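## 7. Recording kitchen examples

Use this section after the arms are calibrated and the Cevden recorder shows both hands online. A full set for one task is 200 examples. Keep each task in its own folder on the Dalldale drive.
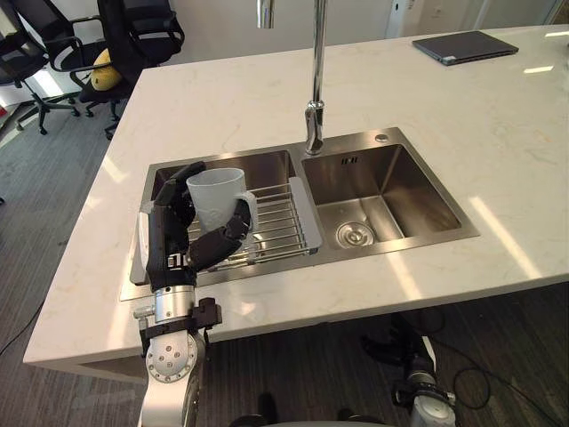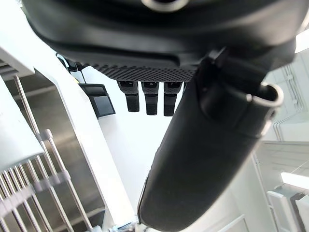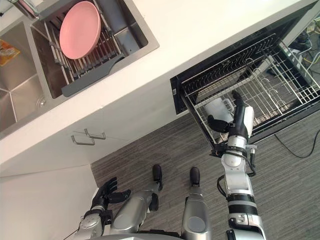

*Fig. 7-1. Dish task. First and third: head view. Second: wrist view.*

1. Open the task sheet and select **Dishes**. Enter the operator code.
2. Place the mug, plate and racks as the sheet shows. Change the starting position of the mug after every example.
3. Check the live view from the head and from both wrists. Clean any lens that looks hazy.
4. Put on the Akinola gloves and hold both hands open until the status light turns green.
5. Press the left pedal to start recording. Move at a steady pace.
6. Release the item fully, draw the hand back, then press the left pedal again to stop.
7. Mark the example **Keep**, **Retry** or **Discard**. Use **Retry** if the item slipped but you recovered it.

**Note:** Examples longer than 70 seconds are split into two files. Label both parts the same way.

**Note:** You can train a first model with 164 kept examples. Finish the set before you send it to Undudgate for review.

**CAUTION:** Keep cables away from the feet and out of the drawer's path. Press the stop button before you reach into the rack or sink.

If a wrist view freezes, stop, discard the example and restart the recorder. Go back to step 3.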